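Trestberg, 6/8/26

**Trestberg sets reduced water pressure schedule for upper district**

The Trestberg water utility will lower overnight pressure in the upper district to cut losses from its oldest mains. The change covers 3,421 metered connections and applies between midnight and 5 a.m.

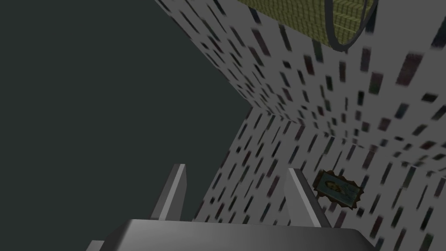
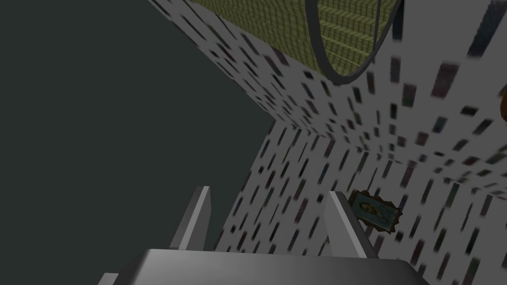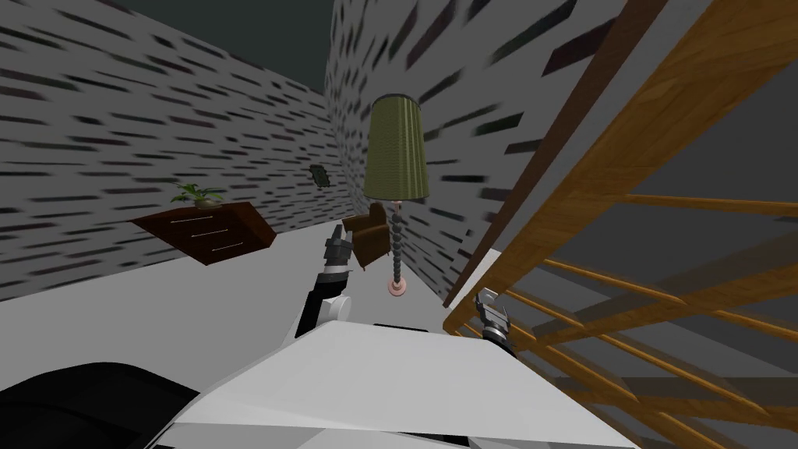

*Computer-rendered views.*

Daytime pressure stays as it is. At night, 51 control valves will step down in sequence, starting at the Zinmont reservoir and ending at the Entili pumping station. Each step is held until the flow reading at the next valve settles — the valves do not all move at once.

Network engineer Rahel Lanz said the utility logged flow for 720 hours before setting the schedule. Minimum night flow was well above expected household use, which points to leakage in the cast iron sections laid below Zinmont.

Residents on the top floors of taller buildings may notice weaker flow during the overnight period. Buildings with their own booster pumps should check that the low-pressure cutoff matches the new supply range. Settings are listed on the utility's website.

Stostatance, the contractor for the valve work, will replace 3 units that failed inspection. Site manager Reinaldo Godoy said parts are on hand and no street closures are planned. The schedule will be reviewed in December, when a second set of night readings is due.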